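A Place for the Small Things

The home storage program at Dunmore began in October with a simple question: where do buttons, spare keys and sewing needles go at the end of the day? In most of the 138 households that took part, the answer was a kitchen drawer.

Hatsue Takeda, who directs the program, recommends a lidded box with a divided tray. Small items belong in the tray, sorted by how often they are used, and the space under it is kept for things needed once or twice a year. She advises residents to begin with the compartments empty and to fill them over 8 days — one category at a time.

"People tend to buy the box and fill it the same evening," Takeda said. "By the weekend it is the drawer again."

Participants are asked to leave one compartment free. A box with a handle may be moved from room to room, provided the latch is checked first. 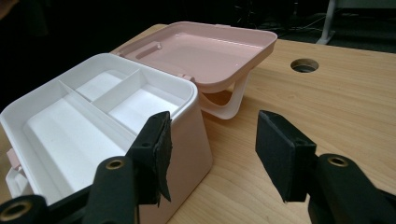 Eero Koivisto wrote to say that he had kept one compartment free for 20 days, and that it now holds stamps.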